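3.2 Setting and the returning viewer

The second strand of the analysis concerns place. Critics of the television crime serial have long treated setting as a matter of mood, but the 34 viewers interviewed for this study spoke of it mainly as a form of memory. Asked to recall the plot of the first season of Stetby, many began with a room: the harbor office, the kitchen above the bakery, the corridor where Inspector Lenden waits for news of her brother. Names and motives came later, and were often confused.

The finding agrees in part with Au's earlier account of serial drama, which holds that a recurring interior allows a writer to leave out explanation. A viewer who knows the kitchen knows who is missing from it. Au did not, however, consider what happens when a familiar set is redecorated between seasons, as it was in Stetby after the move to the Hesberg studios.

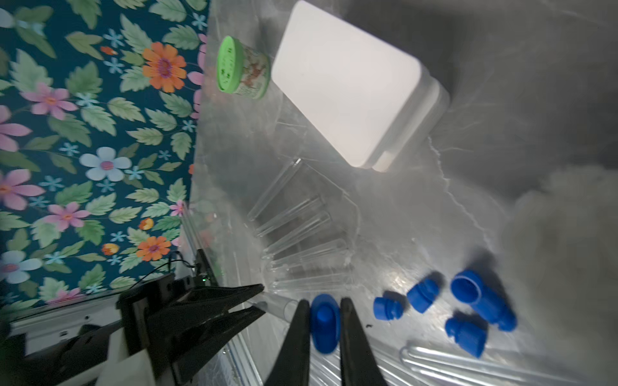 Figure 5. Gripper, blue plastic cap and clear tray beside a floral backdrop.

Responses to the change were divided. Of the 71 written comments collected after the opening episode of the second season, most accepted the new rooms within the story and explained them through the characters. A smaller group took them as a sign that the production had lost interest in its own past. The same group was more likely to judge the season's central mystery unfair - a complaint directed at the script, although the examples given were nearly always visual.

Season three complicates the matter. Six episodes take place almost entirely outdoors, and the kitchen returns only in the last of them, when Lenden reads the letter aloud. Interview subjects who had disliked the redecorated set named this as the strongest moment of the series. Liu's model of viewer loyalty, discussed in Section 4, does not account for a response of this kind.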